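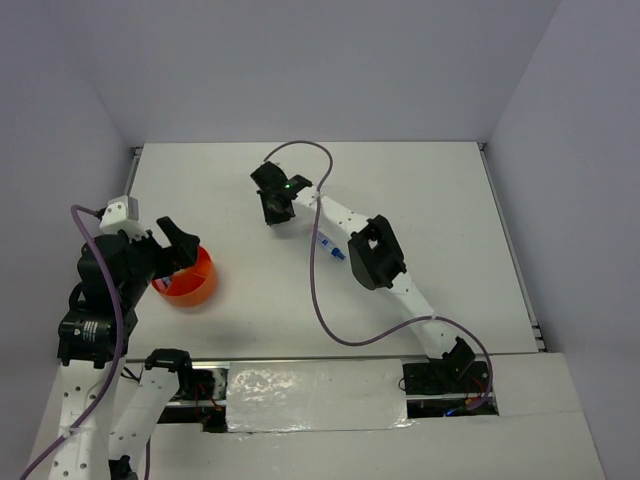

Robotics in the Shared Workshop
Handout 2: Cables and Servos
Tutor: Menaka Kodikara

Students continue the two-arm build this session. Before power is applied, each cable must be traced from the gripper to the base, with the arm moved slowly by hand through its full reach. A cable needs slack at every joint - a tight loop will pull on the connector.

Servos are numbered from the base upwards. Record each number in the Akanda build log, together with its rest position.

The cup and pen are used for the first gripping exercise. Begin with the cup upright and close the fingers in small steps.

Reading for next time: Imano notes, pages 13 to 17.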